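Notes from the demo session planning meeting, Vakwood workshop
Last updated: Wednesday, October 1, 2025

I took the minutes again, so apologies if my own opinions have crept in. Three of the four groups were there. Marach sent word that they'd read these afterwards.

We started with where we've got to. There are 414 recorded demonstrations on the shared drive and 122 of them are unlabelled, which I'm afraid is mostly my doing. Quaye want 400 clean ones before they'll start a training run, so we need those labels and then a few more sessions on top. Agreed: I clear the backlog first, and we don't book any new recording time until it's done.

Next, by hand or by remote. Ondov still like guiding the arm directly, as it's quick to learn and you can feel when something catches. The trouble is that your own hands keep wandering into the wrist view. Remote control is slower (my first go was painful!) but the recordings come out much cleaner. We settled on remote for anything involving the tool case, and guiding by hand for the simple reaching moves.

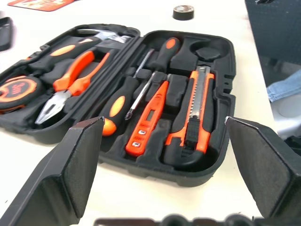

Tool case task: we talked about this for ages. The plan is one tool per demonstration, lifted out and set down on the table, then the arm goes back to its start position. Quaye asked for the pliers first and I argued for the hammer – a nice fat handle and a bit of space to get at it – and I won that one. The two screwdrivers lie across each other, so whoever is driving has to choose which to lift first, and we agreed it should be the same one every time or the model will learn our dithering. The voltage tester sits right down in its recess and will need a fingertip grip. Nobody is to attempt the utility knife while the blade is out. It stays out of the task list until we've talked to Vakwood about it.

Length of a demonstration: 30 seconds at most for the hammer, no limit yet for the rest. If you fumble a grasp, carry on and mark it as a retry. Please don't delete it, Quaye want those too.

Any other business: the left-hand controller drifts when it's been on a while – Ondov will look at it. Putting tools back into their slots is held over until January.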